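Come and sort clothes with me (paid, part-time, lots of tea)

5 min read

I'm looking for a person, possibly two, to help me get through a very large amount of donated clothing between now and the end of June. If you like folding, if you have opinions about collars, if you're the one in your family who gets handed the button jar, please keep reading!

My name is Homa Mazandarani and I run the clothing side of Gristatwood, the reuse shop in Lindham. We take in clothes, check them, mend what's worth mending, and sell them cheaply out the front. What doesn't sell goes to Tello, who bale it for rags, and we'd like to send them a good deal less than we do at the moment. Last winter we took on the stock of a shop that was closing down (the old Sayegh place, if you remember it, with the green awning) and we never really caught up. There are bags in the back room, bags under the stairs, and a row of bags in the hallway that I've started to think of as furniture.

So, the job. It's two shifts a week, four hours each, and I can be fairly relaxed about which days as long as you tell me early. Mornings are quieter and the light is better. Raed Mansour does the pricing and the shop floor and he'll be around on most shifts, so you won't be left on your own with it in the first few weeks.

You'll open a bag, tip it out, and go through it one piece at a time. Each piece gets looked at front and back, then inside out along the seams. You're checking underarms, cuffs, hems, zips, the seat of trousers, and anywhere elastic might have given up. Then it goes to the rail, the mending basket, the wash, or the Tello bag. After a week or so you'll do most of it by feel. I still slow down for anything with beading, and for wool, where I hold it up to the window and look for moth holes with my nose practically in it.
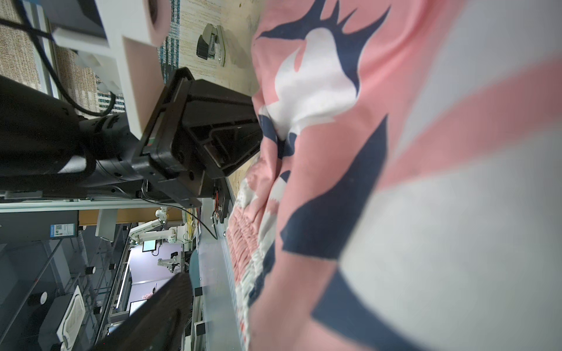 Summer tops and dresses are the biggest part of what's waiting, and they're more work than people expect. Plain cotton tees you can get through in seconds. Anything gathered wants patience: a smocked section like the one on the pink and navy print, with its tight little ruffles, has to be eased out with your fingers so you can see down between the rows, and that's exactly where a broken thread likes to hide. Prints are tricky too. A big bold bird motif will distract your eye from a mark you'd spot straight away on plain cloth, so I teach everybody to look at a print on an angle before they look at it straight on. And please don't iron smocking flat. I've done it. It was my own blouse and I'm still cross about it.

Every piece that goes to the rail gets a paper tag with a size and a category on it. Sizes are their own small headache, as a 12 from one decade is an 8 from another, and I'd sooner we measured across the chest and wrote that down. I'll show you how I do it. My handwriting is terrible, so if yours is tidy you'll be popular with Raed, who has to read the things.

Mending is a bonus. If you can sew on a button and take up a hem, lovely, I'll give you mending time on your shift. If you can replace elastic or darn a jumper I may try to adopt you. If you can't sew at all, that's fine too, and Widad Yammine, who runs our repair evenings, is always glad to teach a beginner. She has taught me nearly everything I know about collars and is very kind about unpicking.

What I'm hoping for in a person:

You notice things. I can teach fabrics, and I can teach you what sells in Lindham (linen, always linen, and anything in a good strong colour), but I find it hard to teach someone to see the small stain near the pocket.

You're steady. There's a fair bit of repetition and some days it's all school polos. We have the radio on and we chat, or we don't, depending on the morning.

You can lift a full bag from the floor to the table, or you're happy to ask for a hand. We've got a trolley with one moody wheel.

You're all right with dust and lint. It does get in the air when we're tipping out bags, and there are masks in the drawer by the kettle. If you have asthma, have a chat with me first and we'll work out whether it suits you.

You don't need retail experience or a resume with fancy headings. We've had students, retired people, a baker between bakeries and a very good teenager who could guess a fabric with her eyes closed. If English isn't your first language, that's no trouble at all. Between us we can manage a fair bit of Arabic and Farsi, and the tags are mostly numbers anyway.

Now the money, which I always wish ads would just say. It's $30 an hour, paid fortnightly, with super on top. You also get first go at the rail, within reason! The rule is that a piece has to be tagged and priced before anyone on staff can buy it, and you pay what's on the tag. I made that rule after a certain green velvet jacket and I won't be taking questions about it.

I'm hoping to get up to 1000 pieces checked and tagged before the end of June. That isn't a target hanging over your head, and I won't be standing behind you with a stopwatch. I'd much prefer a small pile done properly to a big pile I have to go through again. If we get there, there'll be cake. If we don't, I suspect there'll still be cake.

The back room itself is small but it's a decent place to work. It has a heater for the cold months, a sink, and a stool if you don't want to stand for the whole shift. Wear shoes you can be on your feet in, and probably not black trousers, unless you enjoy a lint roller. Bring your own lunch, or there's a bakery on the corner that does a spinach pie I think about more than I should. The side door has a step down, so tell me if that's a problem and we'll bring you in through the front, which is level.

To apply, drop a note in at the shop counter or post it to us at PO Box 2208, Lindham. A page is plenty. Tell me a little about yourself, which days you could do, and one piece of clothing you've kept far too long and why you can't part with it. I ask everyone that last one and I do read every answer. Jihad Boutros, who looks after our wages and paperwork, will need your details later on, but please don't send bank or tax information with your note.

I'll ring everyone who applies, even if it's a no. If it looks promising, I'll ask you in for a paid trial shift of a couple of hours, and we'll do a bag together so you can see whether you like it. Some people get halfway down the bag and realise they'd hate it, and we part friends. Others start telling me my folding is wrong, and those tend to stay for years.

Notes in by the end of February 2024, please. If you miss it, write to me anyway and I'll keep your name for the next round, as the winter coats will be starting to come in by then and I'll be wanting more hands.

Homa

46 shares | 7 comments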